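Stullham Veterans and Families Association
Minutes of the January meeting, held Monday at 7 p.m.

Driss Ouazzani opened the meeting and thanked everyone for coming out on such a cold night, especially our newer members, who were given a round of applause. Last month's minutes were read and approved with one small correction (it was Reda Saber, and not his brother, who drove the van to the hospital).

Aicha Ramadan reported on the coffee mornings for families with someone deployed overseas. Attendance reached 17 at the last one, and several spouses stayed well past noon talking about mail, time zones and how to explain a delayed homecoming to small children. She would dearly love another pair of hands to set up.

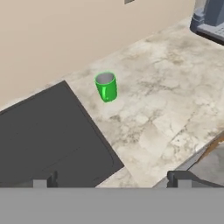 Donations for the care packages came to $310, and Daiane Godoy wished it noted how grateful she is to all who gave. There was a long and friendly discussion of what should go in each box. Gyula Katona, who remembers his own packages very fondly, spoke up for decent coffee and something to drink it from, and said a plain bright green cup like the one shown with these minutes would suit him fine, as you could spot it in any tent. Daiane will ask Waton for a price on 100 and bring it to the next meeting. Socks were agreed on without debate.

Reda reported that 8 members have asked for help with disability claims paperwork. He will sit with them one at a time in the back office, and asks that they please bring their discharge papers along.

Gyula raised the matter of the names on the Hunt Street memorial, where the lettering is getting hard to read. Driss will write to the town again, and Aicha kindly offered to look over the letter before it goes.

The meeting closed at 8:40 p.m. Leftover pie went home with Daiane.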